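Visit report: Skakside remand centre, Plosulside
Apr 6, 2021
Prepared by Nithin Marar for the Purves monitoring group

Purpose of the visit

The visit examined conditions of detention at Skakside, with particular attention to access to lawyers, medical screening and the complaints procedure. It was the first since November. Access had been agreed in writing with the governor's office, and the delegation of 4 was admitted to all wings it asked to see.

Skakside has an approved capacity of 700. The register shown to us was complete and up to date. It records the legal basis of each detention and the date of the next court hearing, and we found no entry without a hearing date.

Access to lawyers

Legal consultations are held in a row of rooms off the main corridor. Each slot is limited to 35 minutes. Detainees said this was too short where an interpreter is present, as everything has to be said twice. Doors are closed during consultations and staff remain outside. Phone calls to lawyers are made from the wing landing - within hearing of other detainees and of the duty officer - and cannot be regarded as confidential. 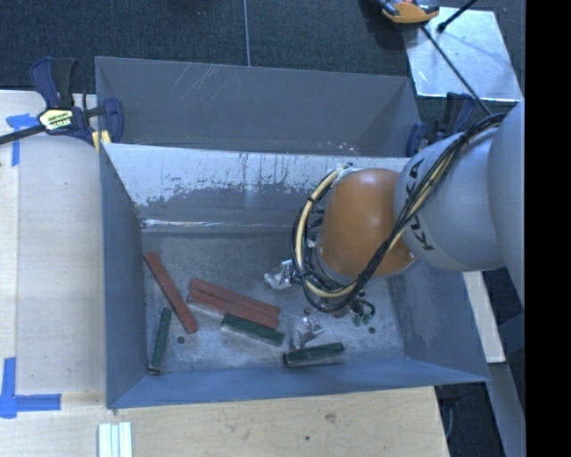 Medical screening

New arrivals are seen by a nurse on the day of admission. The form in use has a section for injuries but no body chart, and in several files the section had been left blank. A blank entry does not show whether the detainee was examined and found uninjured. We recommend that the form require a signed entry in every case, and that a copy be given to the detainee on request.

Complaints procedure

Complaint boxes are fitted on each wing and emptied by the deputy governor, Alistair Strachan. Detainees told us they were reluctant to use them for complaints about staff. Mr Strachan accepted that an outside body should hold the keys and said he would raise this with the ministry. The written reply period is 25 days. Replies in the sample we read were dated within that period, but most gave no reasons for the decision.

Transfer to Grukau

Sentenced prisoners are moved to Grukau once a place is free. Families are informed by post after the transfer has taken place, and some had travelled to Plosulside for a visit that could not go ahead. Notice by phone on the day of the move would be a simple remedy.
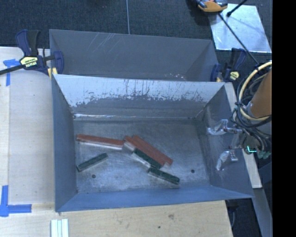

Red and green blocks in a metal bin, with a second bin behind.

Follow-up

The governor has been asked to reply in writing on the phone calls, the medical form and the complaint box keys. His reply will be attached to this report when it is received.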